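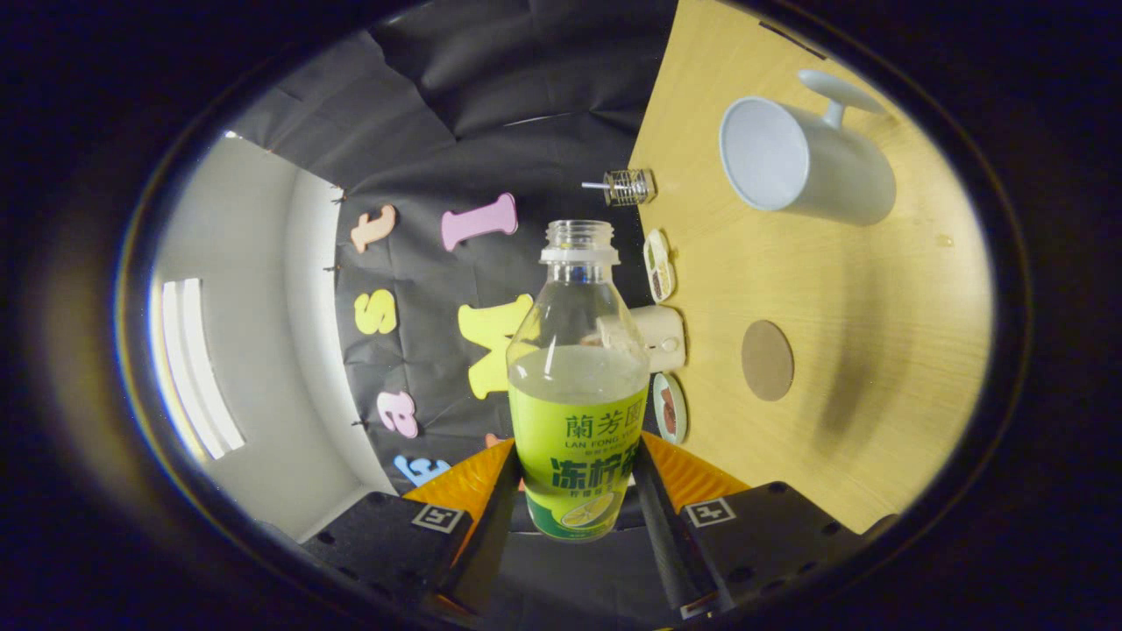

Lan Fong Yuen lemon drink, cap off, against the black cloth.

About Undemon

Undemon is a small reference library of drink packaging. We keep bottles, cans and cartons from many countries, photograph them, and write down what is on them. Designers, label printers, translators and a fair number of plain collectors use our records.

Chinyere Shehu started the collection in 2000, when she was working in the label room at a print shop called Stasiv. Customers kept asking to see how other bottlers had handled a curved shoulder or a label in two scripts, and the shop had nothing to show them. She began taking bottles home. By February of the second year they had filled the hall closet, and she rented a room.

Today the collection holds 3721 containers. We have 2 rooms, one for storage and one for photography and cataloging.

What we collect

We take soft drinks, teas, juices, milk drinks and water. We don't take wine or spirits, which other collections cover well. Tea drinks are our largest section, and lemon tea has a shelf to itself — 142 entries at the last check. Many of these are labeled in Chinese, and we record the characters as printed, along with any Latin lettering. A good label for study is one like the Lan Fong Yuen bottle at the top of this page, with dark green characters over a lime-green and yellow-green ground, the English name in smaller letters underneath, and a printed lemon slice near the base.

Clear plastic is harder to record than glass or cartons. It shows every reflection, and a faceted body makes more of them. We use a black backdrop for most clear bottles so that the outline of the neck and shoulder can be read. Wording that runs around the side is copied out by hand from the object, turning it as we go. A single view is never enough for a full transcription.

How an item is cataloged

Each item gets a number, a sheet and a place on a shelf. The sheet lists the material, the shape of the body, the neck and closure, the colors of the label, and all the text we can read. If a word is damaged we leave a gap and mark it. We do not guess.

Caps are stored in their own drawers under the same number as the bottle. Once the photographs are done, bottles are emptied, rinsed and dried upside down on a rack before they go into storage. Cartons are opened flat.

The catalog runs on Orkach, a database Chinyere set up with her brother. It is slow with long searches but it handles several scripts on one sheet, and we have stayed with it.

Visiting and lending

Visits are by appointment. Tables seat four. Please bring pencils only, and leave your own drinks in the entry. We lend to schools and to printers for up to six weeks. Borrowers pay postage both ways.

We are glad to receive donations — write first with a list, and tell us where the items were bought if you know.

Page last updated Dec 24, 2020

Related
Tea drinks: shelf list
The Irkex carton donation
Reading a label in two scripts
How to send us a bottle
Opening hours and directions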